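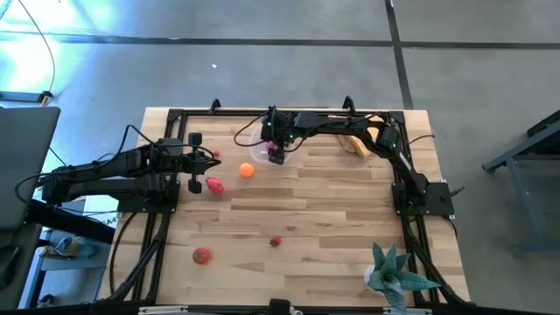 3.2 Membership and advocacy contact

The survey went to 600 physicians on the rolls of the Ruddock County medical society, and 500 sent back forms we could use. Solo and small-group practices answered more often than hospital-employed doctors, same pattern as the pilot. Retired members left out. Residents kept in, though most had joined through their program and paid no dues of their own.

Main question was simple: had the member contacted a legislator, or a state agency, through the society in the past year? Most had not. Those who had were mostly over fifty and had held some office in the society before. Prior authorization came up most, then scope of practice, then Medicaid rates. Liability reform, which older members expected to lead the list, came in well behind.

Figure 1. Workbench with two arms.

Coding of the open answers was done by two readers (Bayram, Jarman) working apart. Where they disagreed, F. Bai read the answer and decided. The code for "general frustration" was dropped after the first pass, it was catching nearly everything. Answers that named a bill were checked against the session list kept by the society office. A few named bills that never got a hearing. We kept these.

Interviews. We spoke with 8 members by phone, all of them in practice in Ruddock or Devar. One theme in nearly every call: members did not know who spoke for them at the capitol, or when. The December newsletter carries a legislative page but several said they recieve it and don't open it. One internist put it this way: "I pay the dues, I assume someone goes." Another wanted a text message on the day of a vote and nothing else.

Limits. One county society, one year. No comparison with physicians who never joined, so we can't say membership itself leads to contact. Self-report througout, and office records of calls to legislators were too patchy to check against. The Devar society has agreed to run the same form, with the dues question reworded, and S. Bai and Yan will handle the mailing. Results from the two counties will be reported together in a later paper.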